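돌봄교실 오후 보조교사 및 부모 참여 연구 모임 참가자 모집

등록일: 2026년 5월 1일

탈리스(Tallis) 어린이 돌봄센터에서 오후 시간대 보조교사와 부모 모임 참가자를 함께 모집합니다. 센터는 만 3세부터 초등학교 입학 전까지의 아이들을 돌보고 있으며, 현재 등록 아동은 28명입니다. 7월부터 오후반을 하나 더 열게 되어 일할 분을 찾습니다.

1. 보조교사

하는 일은 간식 준비와 배식, 자유놀이 시간 지도, 낮잠 후 정리, 하원 인계입니다. 담임교사가 따로 있으므로 수업 계획을 직접 짜지는 않습니다. 다만 매일 하원 전에 아이별 관찰 내용을 두세 줄씩 적어 담임교사에게 넘겨야 합니다.

근무 시간은 오후 1시부터 6시까지이고 주 5일입니다. 급여는 면접 때 경력을 확인한 뒤 정하며, 4대 보험에 가입합니다. 수습 기간은 첫 한 달이고 수습 중에도 급여는 같습니다.

보육교사 자격증이 있거나 아동 관련 학과를 졸업한 분이면 지원할 수 있습니다. 자격증 취득 예정자는 예정일을 지원서에 적어 주십시오. 자유놀이 시간에는 블록, 그림책, 역할놀이 세 구역을 돌아가며 맡습니다. 한 구역에 한 사람이 머무는 것이 원칙이고, 자리를 비울 때는 옆 구역 교사에게 말로 알립니다.
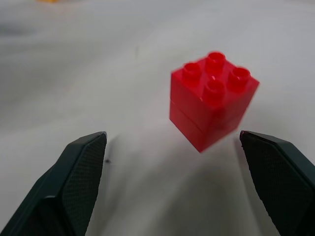 경력이 없어도 지원할 수 있습니까?

자격 요건을 갖춘 분은 경력과 관계없이 지원할 수 있습니다. 경력이 없는 분은 첫 2주 동안 기존 교사와 같은 반에서 근무하며, 이 기간에는 하원 인계를 혼자 맡지 않습니다.

2. 부모 참여 모임

간덱(Gandeck) 모임은 센터에서 세 해째 이어 오고 있는 부모 모임입니다. 올해 주제는 '집에서 하는 놀이와 말하기'입니다. 만 3세에서 5세 자녀를 둔 보호자라면 센터에 다니지 않는 아이의 보호자도 신청할 수 있습니다. 조부모도 됩니다.

참가자는 7월 한 달 동안 집에서 아이와 논 시간을 짧게 기록하고, 모임에 두 번 나와 다른 참가자와 이야기를 나눕니다. 기록 양식은 종이와 파일 중에서 고를 수 있습니다. 지난 모임에서 모인 기록은 1,086건이었고, 그중 거의 600건이 저녁 식사 전후에 쓴 것이었습니다. 그래서 올해는 양식에서 시간대를 적는 칸을 늘렸습니다.

장난감을 새로 살 필요는 없습니다. 집에 있는 그릇, 상자, 블록 같은 것으로 충분하고, 기록에는 무엇을 가지고 놀았는지와 아이가 한 말을 들은 그대로 적으면 됩니다. 맞춤법은 보지 않습니다.

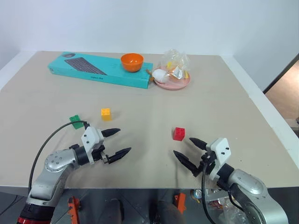
아이 이름은 적지 않고 신청할 때 받은 번호를 씁니다. 기록은 모임이 끝난 뒤 원하는 분께 돌려드립니다. 모임 중에는 옆방에서 아이를 돌봐 드리니 필요한 분은 신청서에 표시해 주십시오. 참가비는 없습니다.

3. 지원 및 신청 방법

보조교사 지원자는 이력서, 자기소개서, 자격증 사본을 센터 사무실에 직접 내거나 우편으로 보내 주십시오. 서류를 통과한 분께는 전화로 면접 일정을 알려 드립니다. 채용이 결정되면 건강진단 결과서와 범죄경력 조회 동의서를 추가로 받습니다.

부모 모임은 사무실에 있는 신청서를 작성해 내면 됩니다. 정원이 차면 대기자로 올려 두고, 빈자리가 생기면 신청 순서대로 연락드립니다.

제출한 서류는 채용이 끝난 뒤 요청하면 반환합니다. 주차 공간이 좁으니 방문할 때는 대중교통을 이용해 주십시오.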